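The Night Ferry to Sekby

The ferry left at ten and the woman was on it with one bag. She had bought a seat instead of a cabin. The seats were at the back of the second deck, in rows, and most of the people in them had already taken their shoes off.

She found number 34 by the window. The window showed the lamps of the deck inside and very little of the water. A man across the aisle was eating a boiled egg. He had salt for it in a twist of paper.

Her aunt had written in March to say the house at Sekby would be sold if she didn't want it. The letter had gone to an old address and then to another one, and by the time it reached her the aunt was in the churchyard and a solicitor was writing instead. The solicitor's letters were short. The last one was dated January 2, 2020 and said the keys were with the shop.

She had been to the house once, when she was nine. She remembered a stove, and a dog that would not come indoors, and her aunt cutting bread against her chest with the knife coming towards her. Her mother had talked about that knife all the way home.

At midnight they turned half the lights off. A child somewhere behind her asked whether they were there yet and was told to lie down. The woman put her coat over her knees and read the ferry company's leaflet, which had a map of the islands on it. Plullus was the big one, with the hospital and the school. Sekby was on the far side, at the end of a road drawn so thin that the printer had lost part of it.

The man with the egg leaned over.

"Are you for Plullus?" he said.

"Sekby."

"There's no bus till eight."

"I know."

"The waiting room's open, though. They leave the heater on if the boat's been rough."

"Has it been rough?"

He thought about it. "No," he said.

She slept a little after that. When she woke the engine had changed its note and people were standing in the aisle with their bags, though the boat was still moving. Her neck hurt. The man had gone and left his eggshell on the armrest, folded up in the paper.

The waiting room was open and the heater was off. She sat on the bench with her hands in her sleeves. On the wall there was a timetable, a notice about dogs, and a poster for a dance that had been held the summer before. At ten to eight a van pulled up with Nørgaard painted on the side and a woman in a green jumper put her head round the door.

"You're the niece," she said. "I'm the shop. You may as well come with me, I've got the bread."

The van smelled of the bread. They drove along the shore with the sea on the left, grey and quite flat, and then up through fields where the snow had stayed in the furrows. The woman from the shop drove in the middle of the road. She said the roof was sound but the pump wanted looking at. She said there had been offers, one of them decent, and that the people who made it had asked if the neighbours were quiet.

"And are they?"

"It's me and the sheep."

The house was smaller than it had been. The key turned at the second try. In the kitchen the stove was where she had left it, and the table, and two chairs. A cup stood upside down on the draining board. She opened the drawer by the sink and the bread knife was in it, with its blade worn down to half the width it must have had when it was new.

The woman from the shop set a loaf on the table.

"That's yours," she said. "You can pay me when you know what you're doing."

Then she went out and the van started. The woman took off her coat, put it on again, and went to see if there was any wood. There was a stack of it against the back wall, under a sheet of tin. She carried in as much as she could hold. It took her four matches to get the stove to catch, and when it did the smoke came into the room for a while before it went up.

She ran the tap. It coughed and gave nothing. She stood looking at it, then took the bucket from under the sink and went out to find the pump.
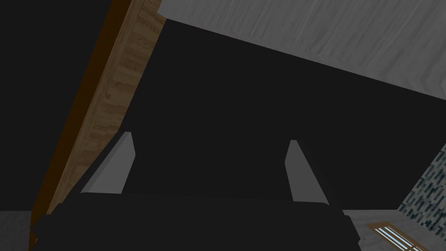
The Gripper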